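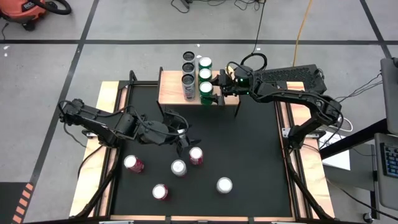
Cans on the raised shelf, two rows.

16 Apr 2024

Potash basis at Kerkico

I have been asked why I quote Kerkico potash on a delivered basis and everything else ex-store. The short answer is the berth. Vessels over a certain draught cannot get alongside at Kerkico, so cargo is lightered from Grallinside and the second handling is charged to the buyer. An ex-store price at Kerkico therefore leaves out a cost that every buyer pays.

Standard grade was offered last week at 919 a tonne delivered, in local currency, bagged. Bulk was 37 lower. The gap was wider in August, when bags were short and Tedell was rationing its own customers to one lorry each.

Senthil Varghese wrote to say that the bulk figure should be adjusted for moisture. I agree in principle. Bangera publishes a moisture allowance but applies it only to granular, and I have not seen it used on a standard grade invoice. Until I do, the bulk series stays unadjusted and he can take off whatever he thinks fair.

Two corrections to the previous post. The lighterage charge is 119 a tonne, not the figure I gave, which was last season's. The Tedell tender also closes 3 days later than stated. Offers have to be valid for the full period, and a late bidder will not be allowed to shorten it.

Granular is not covered above. There were no trades at Kerkico that I could confirm, only one offer passed on by a broker without a tonnage or a loading date. I have left the row blank in the table.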